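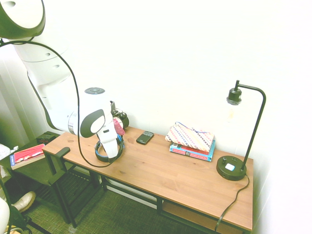 Figure 3-1. Arm at a wood-top desk, gripper closed on a pair of headphones.

3. Planning and Budgeting for a Tabletop Cell

This section covers the purchasing decisions to be made before a Clakodard arm is ordered. It applies to cells built on office furniture, with ordinary household items as workpieces. For cells on machined bases, see Section 4.

Complete the steps in order. Results are recorded on the Site Planning Sheet (Appendix B). Lindsay sales offices will not quote a configuration without a completed sheet.

3.1 Work surface

1. Decide whether an existing desk will be used. A desk is acceptable if it has a rigid frame, does not rock when leaned on at any corner, and has a top no thinner than 17 mm.

2. Measure the height of the top from the floor at all four corners. Record the largest difference. If it exceeds 2 mm, add leveling feet to the budget.

3. Choose a mounting method. The arm may be clamped to the desk or placed on a separate stand.

NOTE: The separate stand is a different line item and ships from a different warehouse. Order it with the arm. Stands ordered later are charged freight a second time.

CAUTION: Do not clamp the arm to glass, to a folding table or to any desk on casters.

3.2 Workpieces

4. List every object the arm is expected to pick up. Give the weight and the narrowest graspable dimension of each.

5. Mark any object that changes shape when gripped. Headphones, fabric pouches and anything with a loose cord belong in this group. Each marked object requires the soft finger set, which is not included with the standard gripper.

6. Mark any object that is flat and thin, such as a phone lying face up. The standard fingers need clearance under at least one edge. Budget for either the thin-tip fingers or a raised mat -- not both, as the mat makes the thin tips unnecessary.

7. Mark objects that will be stacked. Books should be listed singly and as a stack, with the total height of the stack.

NOTE: Use the real items for this list. Catalog weights often leave out cases and cables.

3.3 Reach and fixed obstacles

8. Draw the desk from above on the grid in Appendix B. Add everything that will stay on it, including lamps, monitors and shelves.

9. For each tall item, record the height of its highest point. For a gooseneck lamp, measure to the top of the curve. Allow for the lamp being bent further by the user.

10. Mark the positions where objects will be picked up and set down. If any mark lies more than 400 mm from the nearest clear edge of the desk, contact Lindsay before selecting an arm length.

CAUTION: Cables that hang across the arm or lie on the work surface can catch on the gripper. Include cable clips and a sleeve in the order. The sleeve must be long enough to let every joint travel its full range without pulling.

3.4 Cost worksheet

11. Enter the arm, controller and standard gripper as one line. They are not sold separately.

12. Enter the accessory package. The Cavico package (soft fingers, sleeve, clips, leveling feet) is listed at 1298 before tax. If the planning sheet calls for two or fewer of these items, price them individually.

13. Enter installation. Customers within the Warnport service area may choose self-installation. All others must book a site visit.

14. Enter spare fingers. Wear depends on the workpieces, and rough or hard-edged items shorten finger life. Two spare sets is the usual first-year quantity for a cell in daily use.

15. Enter floor and furniture costs. These are missed more often than any other line. Include a side table if items are to be kept near the cell but out of reach of the arm.

NOTE: Quotes issued before the August price list cannot be extended. Request a new quote using the same planning sheet.

3.5 Review and submission

16. Have the sheet checked by the person who will operate the cell as well as the person who will pay for it. Both signatures are required.

17. Send the sheet to Lucinda Baptiste, Order Planning. Sheets received by noon on Friday are quoted in the following week's batch.

Questions on mounting, stands and reach go to Jouko Heiskanen, Applications. Include the desk drawing from step 8 with any question on reach.

Continue to Section 4 if a machined base is required. Otherwise go to Section 5, Receiving and Unpacking.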